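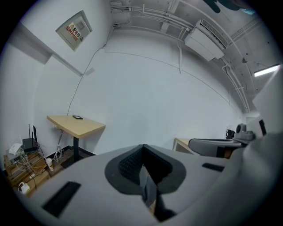

So what do people do at an open day for a robotics shop? At the one in Plinotcombe they mostly hold things: you get handed a gripper, you're pointed at a table, and you try to pick something up with it.

I went over in August, straight after lunch, and Mahnaz Talebi let me in before the public got there. She runs the demonstrations for Ellery, and I had about a page of questions that she mostly answered before I could ask them (my favorite kind of interview!).

"Everybody grabs too hard," she told me. "Kids are better at it. They squeeze, they miss, they laugh, they go again. Adults want to be shown the right way first."

I asked how many tries it takes before somebody gets decent. She said 50 will do it for a cup, and that she stopped keeping track of her own after 800. Her colleague Percy Cusi leaned in at this point to say he was still bad at cups.

"He is," said Mahnaz. "He's great with cables, though, and cables are horrible."

Then it was my turn, and oh boy. The gripper was heavier in my hand than I'd figured, and my wrist kept wanting to do the job all by itself. I dropped a spoon four times. Percy told me to slow down and bring my elbow in, which helped a little, and on the next go I got the spoon as far as the edge of the plate before it slid off again.

I wanted to know where all this goes once the visitors have left. Mahnaz said the hand-held work feeds into what they teach the arms to do, and that the boring tries are as useful to her as the pretty ones. "I like a clumsy afternoon," she said. "A robot's going to be clumsy too, it needs to see how you get out of it."

Did she ever get tired of the same questions? She thought about that one. "The one about jobs, I don't mind. The one about whether it can fold a fitted sheet, I've had enough of."

I had that one written down, second from the bottom. I asked about parking instead.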